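Subject: Re: [homecrafts] Painting a dresser without it looking like a craft fair
From: Soledad Boateng

Hi all,

Catching up after a week away from the list, so forgive me if this has been covered. Going back to the question from May:

> I have my aunt's old dresser and want to do it in a chalky off-white
> for the guest room. Two questions. Do I really have to sand the whole
> thing first? And do I wax it or use a clear topcoat? The Vandenberghe
> leaflet says wax, my sister says never wax, and I have a drawer front
> that's already peeling where I tried it out. Also, would you keep the
> brass pulls or swap them?

Oh, I feel for you on that drawer front! Mine did the same thing on the first dresser I ever painted, and I blamed the paint for months. Most likely it's old furniture polish. You can't see it and the paint hates it. Wash the whole piece with a degreaser, rinse it, wash it again, and let it sit overnight before you go near it with a brush.

On sanding, no, you don't need to take it down to bare wood. A quick scuff with a medium sanding sponge is plenty, and it takes less time than washing the brushes afterward. I mark the spots that need filler in pencil as I go, lightly, and then I always forget one and find it under the second coat.

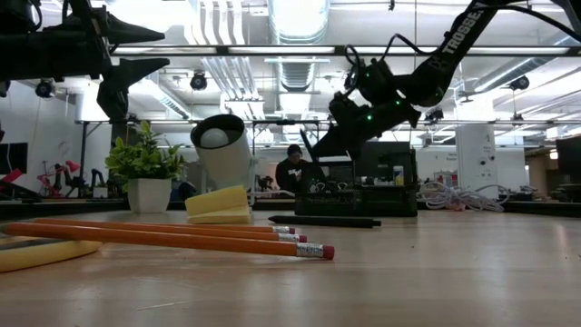
*Pencils and sticky notes*

Sticky notes are good for the drawers, by the way. Number the back of each one before you pull it out (old drawers only ever fit their own slot) and put the same number inside the frame. I skipped this once on a chest with 8 drawers and spent a whole evening shuffling them around and swearing.

Now, wax or topcoat. I'm going to side with your sister, mostly. Wax looks lovely for a bedside table that holds a lamp and a book. For a guest room dresser, where people set down water glasses and wet toiletry bags, I'd go with a clear matte topcoat. I've been using the Verov one and I like it a lot – thin coats, four of them on the top and two on the sides. The Jolell wax is nice stuff and smells wonderful, but you'll be redoing it every year and you know you won't. 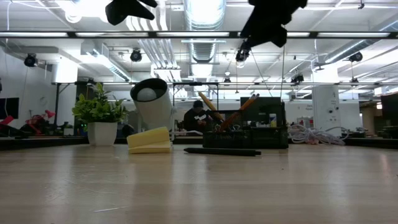 Sheen is the other thing to settle before you buy anything. I'd try the topcoat on a scrap board first and carry it around the house at different times of day, because a can marked "satin" can come out way shinier than you bargained for. Look at the streaks the overhead lights make on the glossy tabletop in that last photo. Pretty on natural wood, but on chalky white it would show every brush mark you ever made. And if you want some green on top of the finished dresser, an artificial plant in a white square pot like the one there would suit off-white just fine and never leave a water ring!

As for the pulls, keep the brass. Please keep the brass! Soak them in warm water with dish soap, go over them with an old toothbrush, and see what you've got before you spend money. If a couple are past saving, Citell has reproduction ones, and number 611 in their catalog is pretty close to the old bail style. Measure between the screw holes first, though. I ordered a full set by eye once and had to fill and redrill every single drawer.

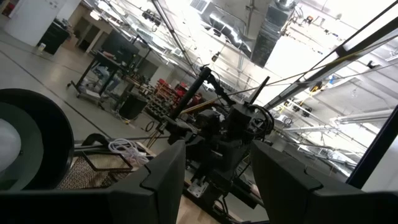 One more thing on the pulls – don't put them back the minute the topcoat feels dry. Give it 7 days if you can stand it. The finish stays soft underneath for a while and the backplates will bite right into it. Same goes for putting the lamp back, and lining the drawers.

Tell us what color you end up with? I'm about to start on a bookcase for the hallway and I keep going back and forth between cream and a sort of grayish white, so I'd love to hear how yours looks in evening light.

Soledad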